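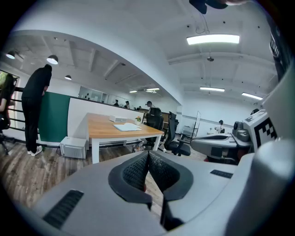 9:40 p.m.

Spent the evening on Prirkik after all. Mebrat has been on at me since September to drop the old editing program and try this one, and tonight the old one crashed in the middle of an export for the second time, so I gave in. The site says "studio power in 185 MB." I've been reading that sort of line for long enough to know what it's worth.

First, getting it. The download page has three green buttons and two of them are ads. The real one is the gray text link underneath. It's the portable version, so there's no installer, you unzip the folder and double-click. Fine. Except it then asked to make a folder in Documents, and another one in the user settings, and it wanted to be the default for every video file I own. I don't call that portable. I call that an installer with no manners. Said no to all of it and it ran anyway, so what was the asking for?

Virus scan came up clean. I ran it again with the other scanner and that was clean too. Will look again tomorrow when the definitions update.

Opened the Toltedmont footage, the reunion weekend, 53 clips. The old program chews on those for ages before it shows me a thumbnail. Prirkik had them all up before I'd sat back down with my tea. I'll give it that. But then I dragged one to the timeline and the sound was gone. Went through the menus, went through the help (a single page, half of it about how to share the program with friends), and finally found a box called "Link streams on drop" that comes switched off. Who edits video and wants the sound left behind?

The color tools are better than I expected. The skin tones in the lunch clips came out looking like people and I didn't have to fight for it. The titles are awful. Every preset spins or bounces or has a shine going across it, and the plain one is at the very bottom of the list under "Legacy." Stabilizing did something strange to the walk down to the lake, the ground stays put and the sky wobbles.

Export: the free version puts a small logo in the corner after 2 minutes of video. This is not on the download page. It's not in the feature list either. I found it because I watched the whole thing through, and I bet plenty of people don't. To get rid of it you pay 40 dollars, or you "invite friends."

Wrote to Mebrat about the logo. Mebrat Feyisa, champion of free software, wrote back "oh I paid for it ages ago, didn't I say?" No. No, you did not say.

Also looked at Droreo, which is the one the forum people push. The last update notes are all exclamation points and no details, and the screenshots are from a different version than the one you download. Closed the tab. Workneh looks more serious but wants an account before it'll open a file, and I'm not making an account to trim a lake.

So for now: Prirkik for sorting clips and color, old program for titles and the final export, if it stays up long enough. Saved the project in both. Copied the originals to the spare drive first, and checked that they play.

Have not paid. Might. Want to see if the sky thing can be fixed before I hand over anything.

Need to ask Mebrat which version is on that laptop, the paid one may not even have the same menus. Bed.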